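Subject: Re: [benchtop-list] Edge-glued boards cupping after oil finish
Date: 3 July 2021

Replying to the list so it ends up in the archive.

> I glued up a top from mixed strips in February and planed it flat.
> It stayed flat in the shop for weeks. Then I put two coats of oil
> on the show face, set it on the counter, and within days it had
> cupped enough to rock. The glue lines are fine. I have read that
> oil does not stop moisture, so I don't see how the finish could be
> to blame. Do I need to rip it apart and flip every other strip?
> Also, is there any point in breadboard ends on something this size?

Don't rip it apart yet. I would look at the finish first.

Oil does not stop moisture, you have that right, but it does slow it a little, and you only oiled one face. The bigger thing is probably where you put it. In the shop the board was most likely on edge or up on sticks, with air on both sides. On the counter the bottom gets almost no air. The top dries out or takes up moisture with the room and the bottom lags behind. One face changes width, the other doesn't, and the board cups. I have seen this happen to a bare board with no finish on it at all, overnight, next to a heater.

What I would do is stand it on edge in a room you live in, out of the sun, and leave it for 2 weeks. Turn it end for end once or twice. If it comes back most of the way, put the same number of coats on the back as on the front, and the ends too. The ends take a lot more oil than you expect. Then put feet or thin strips under it so air can move. Screw the feet on if you like, but use a slotted hole for one screw of each pair if the strip runs across the grain.

If it has not moved after the two weeks, you have a board that was glued up from stock at different moisture levels, and it will need flattening again. Check with winding sticks before you plane anything. Cup is easy to deal with, twist less so.

On flipping every other strip: the old rule about alternating the growth rings matters for wide boards. For narrow strips it does very little. I stopped paying attention to it years ago and arrange strips by grain direction, so that the whole top planes the same way, and after that by color. Mixed stock is fine too. A darker strip here and there does no harm as long as it was dried to the same point as the others and is not a species that moves a lot more than its neighbors.

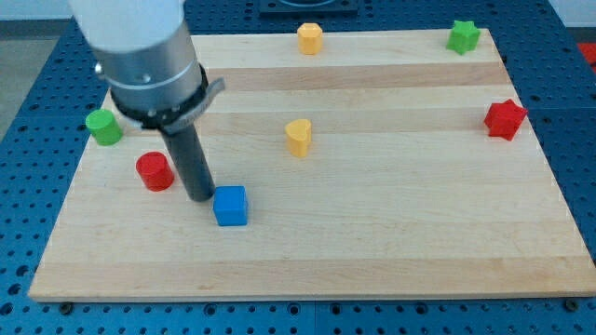

Mixed strips, pale with a few darker ones.

For what it's worth I keep a log of glue-ups, and the numbers on one of mine may help. The board was 423 mm wide when it came off the clamps, and I weighed it at 2000 grams. I wrote the weight on masking tape and weighed it again every few days until it stopped changing. That is all the moisture meter most of us need. If the weight is still dropping, leave it alone. If it holds steady for a week, finish it. I cut that one down to 342 mm later for a different job and it has stayed flat.

Breadboard ends: no, not on a counter board. They are a lot of work for the result, the main panel will be proud or shy of the ends for half of every year, and people glue them all the way across out of worry and then get a split. If you want something to hold it flat, two battens underneath with slotted holes will do more.

Glue came up in the other thread. I use the Datow yellow for indoor work and have no complaints. I tried the Ellska when the hardware store was out of it. It grabs faster, so on a long glue-up I had trouble getting the last strips lined up before it set. Either one is stronger than the wood if the joint is good. Don't thin them.

Clamps, same thread: alternate them over and under. If you put them all on one side you can pull a bow into the panel while the glue is wet and it will stay there. Check with a straightedge after tightening, and back off if you see light. I think more cupped tops come from this than from anything to do with ring direction.

Last, whoever was asking for the Gritton scraper sharpening notes, they are still in the files section under the old list name. The scan is crooked but you can read it.

Let us know how it looks after the two weeks.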